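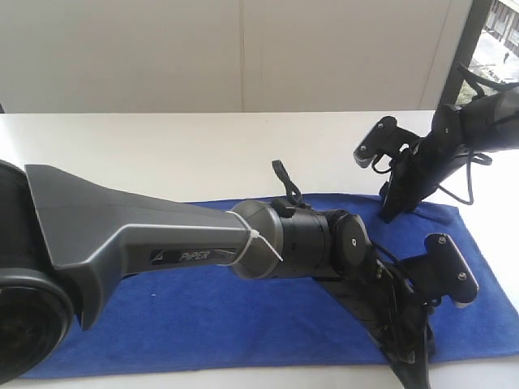

4. Cleaning and Care

This section covers routine cleaning of the Flunlow 17 countertop water filter. Read it through once before you start. For replacing the cartridge, see section 5.

4.1 What you need

Two microfiber towels, one for washing and one for drying
Mild dish soap
White vinegar
A soft bottle brush
The housing wrench supplied with the unit

CAUTION: Do not use bleach, scouring powder or steel wool on any part of the filter. Scratches in the clear bowl can turn into cracks under pressure.

4.2 Weekly wipe-down

1. Turn the diverter lever on the faucet to OFF.
2. Dampen a towel with warm water and one drop of soap. Wring it out well.
3. Wipe the outside of the housing from top to bottom, then the spout.
4. Go over the same surfaces with the second towel until no soap is left.

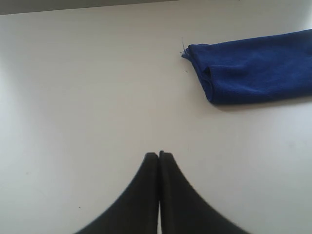

Keep the drying towel for the filter only. Towels that have been used with furniture polish or glass cleaner leave a film on the spout, and washing does not always remove it.

Note: Wash microfiber in warm water without fabric softener. Softener coats the fibers and they stop picking up water.

4.3 Monthly cleaning of the bowl

1. Shut off the cold water and open the faucet for a few seconds to release the pressure.
2. Set the unit on a flat surface with a towel under it. The bowl holds some water even when the supply is off.
3. Fit the wrench over the ribs at the base of the bowl and turn counterclockwise.
4. Lift out the cartridge and stand it in a clean glass. Do not let it touch the sink.
5. Wash the bowl with the brush and soapy water. For white scale, fill the bowl with equal parts vinegar and water and leave it overnight.
6. Rinse the bowl three times.
7. Check the O-ring. If it is flat or nicked, order part 1429 from Clotby.
8. Put the cartridge back and tighten the bowl by hand, then a quarter turn with the wrench.
9. Spread a dry towel out under the unit, turn the water on slowly and look for drips after ten minutes. 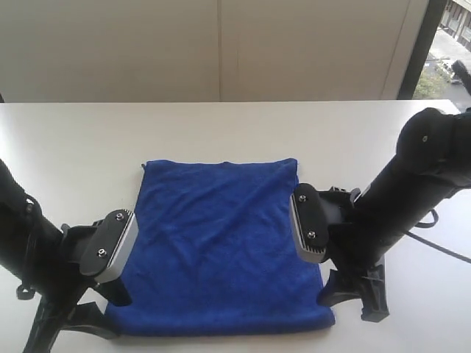

4.4 Resetting the counter

The display counts liters from the last reset. At 3000 the light turns red. Cleaning does not change the count, so reset it only when a new cartridge goes in. Hold the button until the display shows 0.

Manual revised 10 December 2025. Replaces the March edition.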